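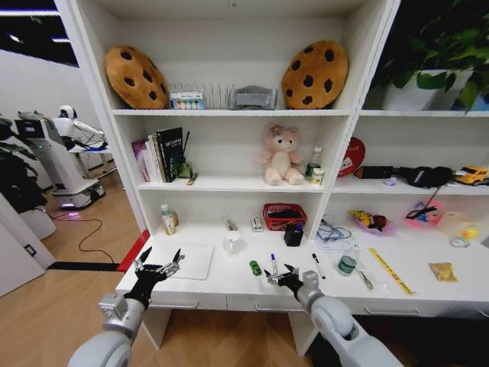 Who pays on the third date?

By Inmaculada Vidal

When I moved to Geltside for work, I was thirty-four and I believed that I knew how to have dinner with a man. In my town the person who invites is the person who pays. In Geltside the bill came and we both looked at it, like two people who wait for the other to open a door.

I asked readers of this magazine to write to me about money in the first months of a relationship, and 69 of you did. Most letters were not about big sums. They were about a coffee, a taxi, a cinema ticket that was never mentioned again.

Lizelle Ngcobo went out with a man who kept everything in an application on his phone. After their last evening, in August, he sent her a request for 9 pounds, for the parking. "I paid it in one minute," she wrote to me. "I was not angry about the money. I was sad that he had remembered it."

Fermín Arancibia has the opposite problem. He always pays, and he told me that he cannot stop, even in the months when he has to eat rice until Friday. His father did the same. His girlfriend, Dorota Żak, now goes to the counter before the dessert and pretends that she is looking for the toilet.

I think that the first talk about money is more intimate than many other things we do early. You have to say what you earn, or at least let the other person guess, and some of us have been taught that this is rude. Nobuhle Mofokeng and her husband waited until they rented a flat together. Then she learned that he owed 763 pounds to his brother, and he learned that she had savings.

They are still married. The brother has been paid back, except for the last 100.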